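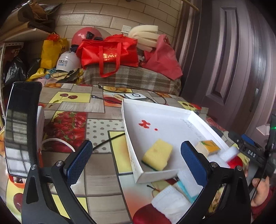
Photo: Clikell project, collection day at Rumley

Posted 8/31/20

I promised an update on the hand-held gripper thing, and then I spent most of the month wiping down tables, so you're getting it now.

For anyone new: Clikell is my attempt to teach a robot arm to tidy up by having people do the tidying, holding a gripper in their own hands. You squeeze, the jaws close, and the camera on the tool watches the whole business from the gripper's point of view. Later a policy gets trained on those recordings and we find out how much of it stuck. The idea is an old one and other people have done it better. I'm mainly interested in a dull corner of it, namely how much the mess around the task matters.

My first batch, back in January, was recorded on a bare gray bench at Sandu. It was a lovely bench. The task was to pick up a sponge and put it in a tray, and after 600 demonstrations the arm did it so well that I got smug and moved the arm to a kitchen. There it went to pieces. It made a confident grab for a stripe on a dish towel and then hovered, like a man who has walked into a room and forgotten why.

So the second batch was done in places where things are allowed to pile up. Rumley has a tablecloth with strawberries, cherries, oranges and apples all over it, and I have come to think of it as my toughest reviewer. Half the fruit looks ready to be picked up. Then there's the phone, the charger, the cables, the yellow sponge sitting in its white cardboard tray, and behind it all a bench with bags and helmets on it. I didn't clear any of it away. My old self would have.

We got 223 demonstrations out of that place before I called it. I then trained two policies with the same code and the same settings, one on the Sandu bench data and one on the Rumley data, and tested both in a room neither had seen. The bench policy managed 3 good runs. The cluttered one managed 67, on the same number of tries. I checked the logs twice, then checked that I hadn't swapped the labels, which I have done before.

Caveats, of which there are plenty. It's one task and one arm. The test room had a plain table, so I can't say what happens when you go from fruit to, say, paisley. And the Rumley recordings were slower, with more fumbling at the start of each grab, so some of the gain may come from the policy seeing more recoveries. I'd like to separate those two things and don't yet have a clever way to do it.

Thin cables are still awful. The policy treats them as scenery until one is between the jaws, and then it tows the charger across the table with great dignity.

Next stop is Serkano, where the light is bad and the table wobbles. I've ordered more sponges.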